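Urszula Grabowska
Towel folding, continued. I've got 28 of these to get through before the Lirnside let and the orange ones are always the fussiest.
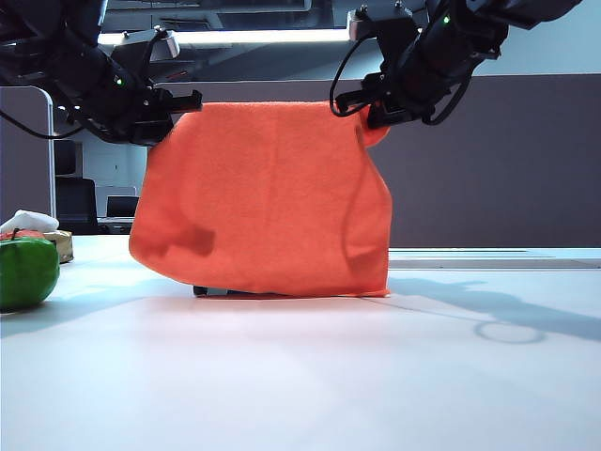
Photo: Urszula Grabowska

2/ Hold it by both top corners and let it hang. Pull the top edge fairly taut before you lay it down, or the creases go in with it.

3/ Lint is the other thing. Wash orange on its own, no softener.

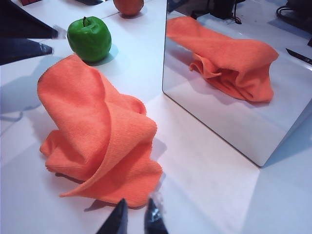

4/ Then halves, then thirds, hem facing in. Twelve to a shelf. White ones tomorrow.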